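Section 4: Setting Up Your Wash Programs

This part of the guide covers the Liretti washer from first power-up to your first real load. It was written by Carolina Peixoto for the Grarkach owners' handbook, and it takes a dimmer view of some features than the leaflet in the box does. Do sections 1 through 3 first. If the machine isn't level, nothing you set here will help it.

4.1 Before the first load

1. Turn both water taps fully on. Check the hose ends with a dry paper towel. If the towel comes away damp, tighten by hand and check again.

2. Run one empty cycle on Cotton Hot with no detergent. The leaflet suggests a "conditioning tablet" for this. I have run it both ways and could not tell the difference.

3. When the display asks for water hardness, enter the number from your water supplier. Do not use the Auto setting. It picks Medium in every house I have tried it in, including two with very hard water.

4. Set the clock. The delayed start counts from it, and a clock left at 12:00 will have you washing at three in the morning.

Caution: The door stays locked for up to two minutes after a cycle ends. Pulling on the handle breaks the latch, and the latch is not covered by the warranty.

4.2 Sorting and load size

The Auto Weigh feature is supposed to judge the load for you. It weighs dry cloth fairly well and damp cloth badly, so a few wet towels can convince it that the drum is full. Sort by hand and treat its reading as a second opinion.

1. Separate by color first, then by weight. Jeans with jeans, thin cotton with thin cotton.

2. Lay printed children's tops out flat, look for stains, and read the tag before you turn them inside out. A bright shirt with an all-over print, like the orange one with the little cartoon ducks or chicks, goes in with colors on Cool the first few times, whatever the packet of "color catcher" sheets promises.

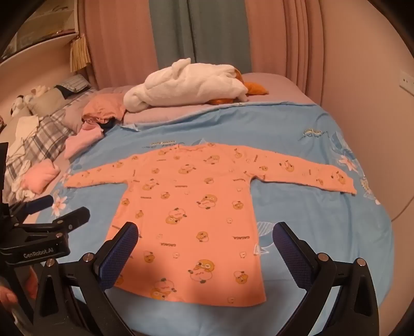 3. Close zippers and empty pockets. The pump filter is at the bottom left behind the small flap, and it will find every coin you miss.

4. Fill the drum loosely to three-quarters. You should be able to fit a flat hand between the top of the load and the drum.

Note: "Full load" on the box means full by weight, on the cotton program only. Synthetics and Quick programs take about half that.

4.3 Choosing a spin speed

The dial has five positions. The top one is 1,363 turns a minute, an odd figure that looks more exact than it needs to be. For most loads, 1,000 is plenty. The faster setting takes a little more water out of towels and puts a lot more creases into shirts.

1. Turn the dial to the program you want.

2. Press Spin until the speed you want lights up. The machine forgets this when it is switched off at the wall.

3. For delicates, press Spin until you see the dash. Expect the clothes to come out dripping.

Caution: Never wash a single heavy item such as a bath mat on its own. The drum cannot balance it. The Rebalance light will blink, the machine will try again for up to twenty minutes, and then it will stop with the water still inside.

4.4 Small items and the Mixed program

Mixed is the program the Plonbridge store staff like to show off. In my view it is the Cotton program with a shorter rinse. It does fine on lightly worn clothes and poorly on anything with food on it.

1. Put socks and other very small pieces in a mesh bag. Zip it all the way.

2. Fold small printed pieces only after they are completely dry. A print that is folded damp can stick to itself and peel.

3. Use half the detergent you think you need. The marks inside the drawer are generous – so is the scoop that comes with Dramani powder.

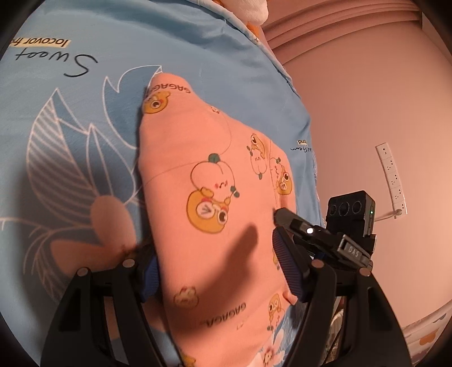 Can I save my own settings as a program?

Only one, in the slot marked with a star. Hold the star button for five seconds after you have chosen temperature and spin. Extra Rinse is not saved with it, so you will need to press that each time.

4.5 If the display shows a code

E2 means the machine is not getting water. Check the taps before you call anyone. E5 is the filter. E9 is described in the leaflet as "general fault," and switching off at the wall for ten minutes clears it often enough to be worth trying once. If E9 comes back in the same cycle, leave the machine off and call for service.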